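Play Produce and Basket Set: Gallery

Page maintained by Lacey Inskip. Last revised in February.

These notes cover the toy vegetables and fruit in the Rowbotham play kitchen line, along with the open baskets used to store and sort them. The pieces are listed by shape and finish, and storage notes follow. Paint codes and mold numbers are kept on the Tikport parts sheet and are not repeated on this page.

Finish. Each piece gets a base color and one or two accents. Accents are applied by hand at the stem and the tip, so small differences between pieces of the same type are normal. The coating varies from piece to piece. A glossy coating, as on the cucumber, shows fingerprints more readily.

Scale. The pieces do not share one scale. Long shapes are reduced more than round ones so that everything fits the same basket. The longest piece allowed in the set is 200 mm, measured tip to tip along a straight line.

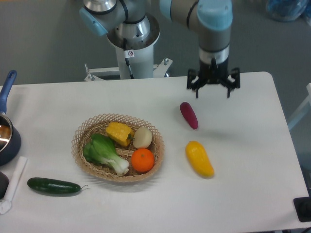

Sorting layouts are set up on a plain white surface -- color names are easier to agree on that way. The standard exercise is to move pieces into the basket one at a time and call out each name. Leafy and round pieces go in first. With the bok choy, the pepper and the mandarin in the basket, the long shapes are left for last: the purple-red sweet potato and the curved yellow piece beside it. Those two are the ones most often placed across the rim, where they roll off. Lay them flat along the inside wall.

Basket. Round, woven, open lattice. The open weave lets dust and crumbs fall through, and a quick shake over a sink clears most of it. Do not soak it. Wipe with a damp cloth and let it dry upside down. The Nuditz basket is a direct substitute at 78 mm deep.

Labels. Name cards for the set are printed at 21 point, one word or two per card. The yellow curved piece is carded as "squash" in the current set. Older Brondia cards say "mango," and both are accepted in the sorting exercise.

Replacement pieces. Stems are the usual point of failure, the pepper stem above all. Broken stems are not reglued -- the whole piece is replaced. Order by name and color, and allow 2 weeks. Baskets ship separately from produce.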